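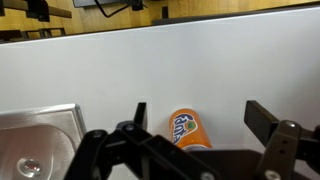
Write the Rule Before the Robot Gets the Can

Most of the arguments I hear about standards for home and kitchen robots are about big things: speed limits, emergency stops, who pays when something breaks. Those rules matter, and most of them exist in some form. The ones I want are smaller. They cover what a gripper does with an orange Fanta can next to a steel sink.

A soda can is a good test of a rulebook. Full, it is stiff and fairly heavy. Empty, it folds under a light squeeze. From the outside the two look the same, and a camera at the wrist will not settle the question. A person picks the can up and knows at once. A robot needs to be told what to do while it doesn't know.

My first rule would be to treat every can as open and full until the arm has felt its weight. Close slowly, stop at first contact, lift a little, then decide. At Erkance, where I wrote handling procedures for nine years, we fought over this for most of a winter. The objection was time. The slow grip added a couple of seconds to each pick, and people who sell robots hate seconds. But a crushed can of soda on a counter costs a lot more than that, and so does the cleanup when syrup gets into a finger joint.

My second rule is about spacing. When one finger is much closer to the object than the other, closing both at the same rate pushes the object before it holds it. Beside a sink, a push can mean a drop. The procedure should say that the hand centers itself first. Operators skip this step all the time, especially late in a shift, and the logs rarely show it.

That brings me to records. The Clotamcombe guide we were handed ran to 58 pages and had one paragraph on failed grasps. It asked for a count of failures and nothing else. In one set of 1346 picks, we had a number at the end and no idea which failures were slips, which were nudges and which were a person hitting stop. A failure count without a cause is close to useless. Three check boxes would have fixed it.

I know the case against all this. Small shops can't follow a thick manual, and rules written too early tend to freeze bad habits. I agree with the first part - the sheet should fit on one page and hang by the bench. On the second, I think waiting is worse. Habits form anyway, and an unwritten habit is harder to change than a written one, as there is nothing to cross out.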